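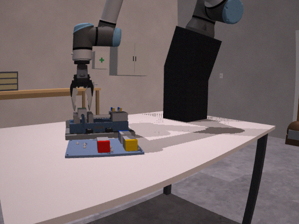

Makerari notebook, May, morning session (Kanako driving, me writing)

We finally got the collection runs for the vise task going again in the simulator, and I want to put down how we set things up while it's still fresh, because last time I trusted my memory and Salim had to dig it all out of the log headers for me. The goal for this batch is 60 clean episodes of the left arm coming down to the vise, plus however many messy ones we collect on the way. Kanako likes to stop with the open fingers level with the top of the jaws and take a breath there before going any lower, and I've decided I like it too. It gives every episode a pose we can line up on later, and it's a good place to check the heading of the gripper against the gap between the jaws. I asked her to hold it for 2 seconds. She says that feels like forever with the controller in your hand, and having tried it after coffee I can tell you she's right!

The starting poses come from the Brorngate sampler with the narrow settings. I know we talked about going wide straight away, but the Welholm batch taught me something there (all those approaches from far out, and hardly anything useful near the jaws), so I'd sooner fill in the last stretch properly and widen it next week. The old batch had 154 episodes in it and I ended up keeping 40. I don't want to go through that sorting again.

A note on labels, since we changed them halfway through the morning and I'm bound to forget. "Approach" now ends when the operator starts the pause, and "align" is everything from there until the fingers start to close. Before, we had the pause inside "approach", and the segments came out so uneven that the loss plots were hard to read. Salim is going to rewrite the early files with his script. Please don't edit them by hand, he has asked very nicely.

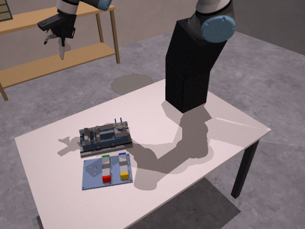 The part I keep fretting over is what the policy is going to use for depth. Kanako thinks the wrist view will carry it and I'm less sure, so we had a long and very pleasant argument over lunch. My worry is the shadows. From the side that faces the shelving you get the gripper's own shadow landing on the table to the left of the vise assembly, prongs and all, and the big bent one from the other arm running down from the pedestal to the right end. If the light never moves, a network could learn to read its height off those shapes and do beautifully until we change a lamp. So I'd like the second half of the batch to have the light shifted between episodes, even if it slows us down a little. The colored ends on the gray blocks stay as they are for now; one change at a time.

Kanako's point, which I'm writing down so she gets the credit, is that we also need more episodes that begin high with the fingers open and nothing held. We have plenty that begin near the work, and the policy from the last training run dithered whenever it was started well above the table. She'll record a set of those after the label change is merged.

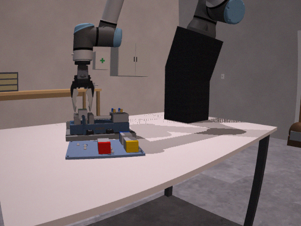

I'd also like us to agree on what counts as a spoiled episode. At the moment I throw one out if the fingers touch the jaw during "align", and Kanako keeps it if she recovers smoothly. I've come round to keeping them with a "recovered" tag, so that we can train with and without and see. The Sakamoto loader already skips unknown tags, so nothing should break on that side.

To do: ask Salim whether the light setting gets saved per episode or only per session. Copy the sampler settings into the shared folder. Second controller is still drifting on the yaw axis, use the first one until I've had it open.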